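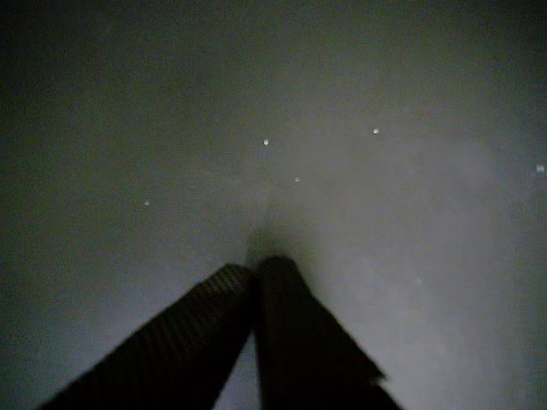
tornasol_63
Quiero pintar el salón y llevo tres semanas en guerra con mi cuñado por el color. Él defiende el blanco roto porque "agranda". Yo quiero un gris como el de la superficie del fondo, liso y apagado, de esos que no te piden conversación cuando llegas de trabajar. El salón da al norte y tiene 20 metros. ¿Locura?

Maribrocha
Gris al norte, en noviembre. Ve comprando también las velas.

pladur_y_penas
No le hagas caso. Yo tengo el Langlois mate en el pasillo desde agosto y encantado. Eso sí, dos manos no bastan, dale 3. Y tapa bien el rodapié, que el mío parece un dálmata.

Maribrocha
Un pasillo no es un salón. En el pasillo no vive nadie, salvo tu paraguas.

tornasol_63
Me han pasado dos presupuestos. El de Cidik sube a 636 euros con el techo incluido. El de Brilov es más barato, pero el señor dijo "eso se hace en una mañana" mirando el móvil.
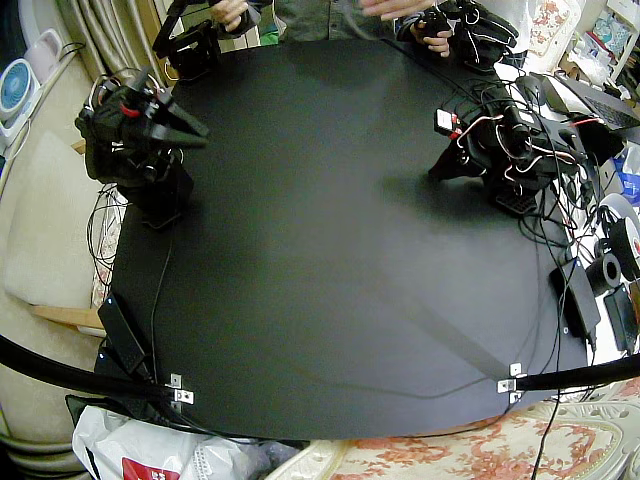

Otra duda: el techo. Mi cuñado lo dejaría blanco y yo lo bajaría al mismo gris, para que no se note dónde acaba la pared. Tengo 2,45 de altura y molduras de escayola bastante feas.

Maxence Boyer
Mismo color en techo y paredes, sin dudarlo. Las molduras feas desaparecen bastante.

pladur_y_penas
Discrepo. Con 2,45 y todo gris, eso es un submarino. Techo blanco y punto.

Maribrocha
Por una vez estoy con pladur. Me voy a tumbar un rato.

tornasol_63
Compro un bote de prueba de Vikden y pinto un trozo detrás del sofá. Si queda mal, muevo el sofá.

Maribrocha
Detrás del sofá ya está el sofá.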